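The Burkell Road Post

By the time Chantelle Oosthuizen had been at the Burkell Road post for 8 months, she could tell the hour by the trucks. The bread van came through before it was properly light, then the school minibus with its one good headlamp, then the cattle people, who never wanted to stop and always did, and after them the long flat middle of the morning when there was nothing on the road but heat and the odd goat from the Mnguni side, wandering across the border with no papers at all.

She had come to Customs late, after eleven years in her aunt's hardware store, and she still had the habit of wanting to help people find things. Sergeant Wian Potgieter said this was the worst quality he had ever come across in a border officer and also that he hoped she would never lose it, and he said both of those things in the same breath, while peeling an orange. He was a big slow man with a bad hip, and he had been at the post since it was a tent.

"You greet them like they've come in for paint," he told her.

"Well, they've come a long way, most of them."

"So has what's in the back," said Potgieter, and ate his orange.

It was April when the Prarnix truck started coming through. Prarnix moved dried fruit, mostly apricots, down from the packing sheds in the hills, and the paperwork was always lovely. I don't know if you have ever had to read a great many freight papers, but most of them look as though somebody has eaten lunch on them and then driven over them, and the Prarnix ones came in a plastic sleeve with the corners square. The driver was a boy of twenty or so who called her ma'am and kept a little tin of peppermints on the dashboard, and he offered her one every time, and every time she said no thank you, because you weren't supposed to, although she would have liked one very much.

172 boxes of apricots. That was what the sheet said the first time, and the second time, and on every trip after that, and she stamped it and waved him on.

She mentioned it to Potgieter one evening when they were closing up the register. She said it was nice to see a firm that ran so regular.

He put down his pen. "How many?"

"A hundred and seventy-two. Same as always."

"And it's been a dry year," he said.

She didn't follow, and he didn't push her to. He went out to look at the barrier, which had been sticking, and she sat there with the lamp on and the moths coming in and thought about apricots. Her mother's people had kept a few trees. Some years you could not give the fruit away, you'd find bags of it on your own step from neighbors who were just as desperate, and some years there would be a single bowl on the table and everybody's hand getting slapped. She couldn't remember two years the same, or two weeks in the same season, come to that.

She got out the old registers then – they were kept in a metal trunk under the tea things – and she went back through them until her eyes hurt.
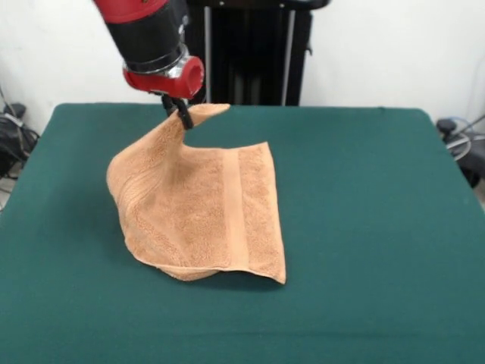

It was past ten when she shut the trunk. Potgieter had gone to lie down in the back room with his boots on, as he did when his hip was troubling him, and he was not asleep, only being quiet.

"The weighbridge slips," she said from the doorway. "We don't keep them with the register."

"They're in the blue box. On top of the cupboard."

"You could have told me that in the first place."

"I could," he agreed. "Bring a chair, it's higher than you think."

The slips told a different story from the sheets, though it took her until after midnight to get them in order, and two of them had gone through the wash in somebody's pocket and had to be held up to the lamp. The boxes never changed but the weight did. It had crept up in February and crept up again in March, and the last load had come over the bridge at 2,186 kilos, and apricots, however good, do not put on weight after you have dried them. Anybody who has ever made jam could have told you so. Dried fruit gets lighter if it does anything, and it was no use saying the boy had been eating peppermints.

She wanted to ring the district office right then. Potgieter said the district office had a night man called Skarnar whose brother-in-law had very recently bought a very nice car, and that it might be better to ring in the morning, and to ring the capital.

"Do you know that for certain? About the car?"

"I know about the car," he said. "The rest is only what I think. So we ring the capital."

They didn't sleep much. She made tea and he told her about the early days at the tent, when the whole of their equipment was a torch, a rubber stamp and a dog named Minister, who had been given to them as a sniffer and who turned out to have a gift for finding cheese. A very great deal of cheese had been seized on the Burkell Road in those years. He told her too, without her asking, about a friend of his who had been at another post farther north, and who had stopped a truck by himself at four in the morning because he didn't like to wake anyone. He didn't finish that one. He got up and looked at the kettle, and there was nothing the matter with the kettle.

"So you always wake me," he said, with his back to her. "I don't care what time it is, and I don't care if it's a goat."

"All right."

"Say you will."

"I will, Wian," she said, and it was the first time she had called him by his first name, and neither of them remarked on it.

The capital sent six people in two plain cars, and they came by the farm track so as not to be seen from the road. The woman in charge was younger than Chantelle had expected and had a heavy cold. She read the slips standing up, blowing her nose, and then she read them again sitting down. She asked who had put them together and Potgieter pointed at Chantelle with his whole arm, like a man showing off a view.

The truck came at its usual time, after the school minibus, thank heaven, and not before it. Chantelle was at the window as always, because they had wanted everything to look as it always did. She had thought she would be frightened, and she was, but the fright had gone into her feet, which felt enormous, and her hands were quite steady. The boy leaned down with his plastic sleeve.

"Morning, ma'am. Peppermint?"

She looked at him. He had a shaving cut on his chin, and a sweater somebody had knitted for him, with one sleeve a bit longer than the other. All those weeks she had seen the papers and the tin and she had never much noticed the boy.

"Would you switch off the engine for me, please," she said. "And come down this side, and keep your hands where I can see them. There's a bench there in the shade. Nobody's going to hurt you if you come down slowly."

He came down slowly. He sat where she told him to, and when the people from the capital stepped out from behind the shed he put his face in his hands and his shoulders began to go, and she understood that he had been waiting for somebody to stop him for quite a long time.

The first rows were apricots, and good ones too. It was 38 boxes, from the middle of the load, that had fruit only on the top, and under the fruit the packets lay side by side, wrapped as neatly as the paperwork. The woman with the cold had them set out on a sheet on the ground. It didn't look like much. Chantelle had imagined it would look like more, given the trouble that came of it, given the two boys from her own street who used to buy fishing line from her aunt and who were not buying anything now.

She went and sat on the bench. You weren't supposed to do that either, I expect.

"Does your mother know where you are?" she said.

He shook his head.

"Is she in the hills still?"

He nodded, and then he said, very low, that they knew the house. They had been to the house. They had sat at the table and eaten there, and told his mother what a good cook she was.

Chantelle got up again and walked over to the woman in charge and told her that, all of it, and stood there until she had seen it written down and had heard the telephone call made, and the name of the village spelled out twice. It took some time. The woman did not seem to mind being stood over, or if she did she was too full of cold to say so.

By two o'clock the cars had gone, with the boy in the second one, and someone had driven the truck off behind them. The cattle people had been held up all that while and were in a terrible mood. Chantelle stamped them through one after another and said good afternoon to each and was sorry for the delay, and asked after a calf that had been poorly the last time.

Potgieter was out at the barrier with an oil can, working at the hinge.

"They'll want you up in the capital," he said. "She asked me about you."

"What did you tell her?"

"That you talk too much and can't file." He worked the arm up and down, and it still stuck. "I said to ask you in the winter. I need somebody to get that box down off the cupboard."

She held the arm steady for him so he could get at the underside. Across the road a goat had come up out of the ditch on the Mnguni side and was looking the two of them over, and behind it, in no hurry, came three more.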